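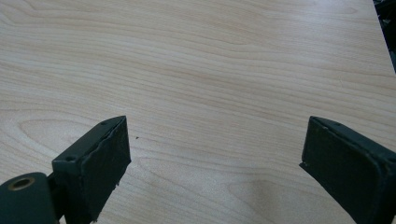

The long loop on the left is the kind of shape woodworkers call a cathedral.

Have you ever been stuck at the table, waiting for dinner, with nothing to look at but the table? I have. That's how I got hooked on wood grain. I started following one wiggly line with my finger and I was so busy with it that I didn't hear anyone say the pasta was ready.

So let's talk about those lines! Where do they come from? Why do some run nearly straight while others bend into loops and waves?

First, a tree

Every wood pattern starts with a tree getting fatter. Just under the bark there's a very thin layer that makes new wood. In places with cold winters, it gets busy in spring, slows down late in the summer, and takes the winter off. Spring wood grows fast and is often paler. The wood that comes later grows slowly, packs in tighter, and usually looks darker. One pale part plus one dark part makes one ring, and one ring is one year.

You can count the rings on a stump, and I do it every time I meet one. There's a fallen pine on the path near Gultcombe that I have tried to count three times. I always lose my place near the middle, where the rings get squished together (and then the ants find my socks).

Some trees get very old indeed. If you counted one ring every second on a tree with 1000 rings, you'd be standing there for more than 16 minutes without a blink. A tree with 2880 rings would take you 48 minutes. Bring a snack.

Now slice it

A ring is round, so why do we see long stripes on a table?

Think of a rolled-up towel. Look at the end of it and you see a spiral. Look at the side and you don't see the spiral at all. Wood works a bit like that. On the end of a log you see circles. If you cut the log the long way, you slice through all those layers from top to bottom, and they show up as lines.

Now for the loops. A tree trunk isn't a perfect pipe. It's wider at the bottom and skinnier at the top, and it bulges and bends along the way. So the layers inside are shaped more like very tall ice cream cones stacked one over another. When a flat saw goes down the side of those cones, it cuts some of them into long pointy arches, one inside the next. Somebody long ago thought they looked like the tall windows in a cathedral, and the name stuck. My own name for them is "onion boats," but it hasn't caught on yet.

Where the lines sit close together, the tree may have been growing slowly, or the saw may have gone through the layers at a steeper angle. Where they spread out wide, it could be fast growth, or the saw just skimming along a layer. The same tree can give you both.

Is it real?

Good question, and a sneaky one! Some tables are solid wood all the way through. Some have a veneer, a very thin sheet of real wood glued on top of something else. And some have a printed pattern – a picture of wood with a tough, clear coat over it. Printed ones can be so good that I can't tell just by looking at the top.

Here are the things I check when I want to find out:

Look at the edge. In solid wood, the lines on top often carry on over the side and turn into curved rings at the end of the board.

Hunt for twins. Trees don't make the same shape twice, but a printing machine does. If you find two loops that match exactly, you've probably caught a print.

Feel it. Some real wood has tiny bumps and dips you can feel with a fingertip. A thick shiny coat can hide them, though, so this clue isn't a sure one.

Try it at home

You'll need a sheet of thin paper, a crayon with the wrapper peeled off, and some rough wood, like an old board. Ask a grown-up first if the wood isn't yours. Lay the paper down, hold it still, and rub the side of the crayon over it gently. The bumps come out dark and the dips stay light. Old outdoor boards are the best, as the softer parts wear away and the harder lines stick up.

Smooth shiny tables won't work for this. For those, use your eyes and one slow finger. Pick a line at one side and see how far you can follow it before it slips in with its neighbors. My record is a whole table, end to end, and dinner was cold when I got there.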